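Über uns

Die Redaktion Mollberg prüft Zahlen, die in der Berichterstattung über Waffenrecht, Kriminalität und innere Sicherheit verwendet werden. Untersucht werden Artikel, Studienzusammenfassungen und parlamentarische Anfragen aus dem deutschsprachigen Raum. Eine eigene Position zur Verschärfung oder Lockerung des Waffenrechts vertreten wir nicht.

Entstehung

Mollberg ging aus einem privaten Archiv hervor, in dem Ilona Virág Zeitungsartikel und die jeweils zitierten Primärquellen nebeneinander ablegte. Der Bestand umfasste 2000 Artikel, als er in eine durchsuchbare Datenbank überführt wurde. Ilona Virág leitet die Redaktion bis heute. Die Datenbank trägt den Namen Sternex und wird intern gepflegt.

Arbeitsweise

Jede Prüfung durchläuft vier Schritte: Erfassung der Aussage im Wortlaut, Ermittlung der Primärquelle, Nachrechnung, Gegenlesen durch eine zweite Person. Erfasst werden Bezugsgröße, Zeitraum und Definition. Gerade bei der Definition entstehen die meisten Abweichungen - etwa wenn Schreckschusswaffen in einer Statistik enthalten sind, in der Vergleichsstatistik aber fehlen. Kann eine Quelle nicht beschafft werden, erhält die Aussage den Vermerk "nicht prüfbar". Eine Bewertung als falsch erfolgt in diesem Fall nicht.

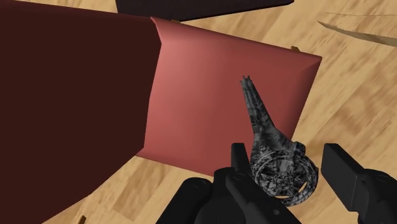
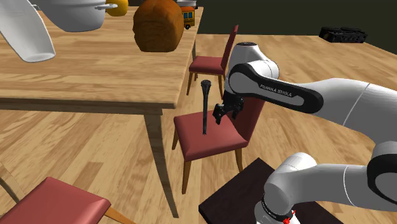

Vor der Veröffentlichung wird der betroffenen Redaktion eine Frist zur Stellungnahme eingeräumt. Eingehende Antworten werden ungekürzt angehängt. Korrekturen an eigenen Texten werden am Ende des jeweiligen Beitrags mit Datum ausgewiesen, die ursprüngliche Fassung bleibt abrufbar.

Finanzierung

Träger ist die Szekeres gGmbH. Die laufenden Kosten werden aus Einzelspenden und aus Schulungen für Lokalredaktionen gedeckt. Spenden über 2000 Euro werden namentlich veröffentlicht, anonyme Zuwendungen nehmen wir bis höchstens 100 Euro an. Von Waffenherstellern, Schützenverbänden, Parteien und parteinahen Stiftungen wird kein Geld angenommen.

Der Schulungsbereich läuft unter der Bezeichnung Carkside. Behandelt werden Raten und Absolutwerte, Dunkelfeldschätzungen sowie der Umgang mit kleinen Fallzahlen. Die nächsten freien Termine liegen im Mai.

Hinweise und Kontakt

Hinweise auf fehlerhafte Zahlen nehmen wir über das Formular auf dieser Seite entgegen. Benötigt werden der Titel des Artikels, das Erscheinungsdatum und die beanstandete Textstelle. Anonyme Hinweise werden bearbeitet, Rückfragen sind dann allerdings nicht möglich.

Stand dieser Seite: 15. Februar 2018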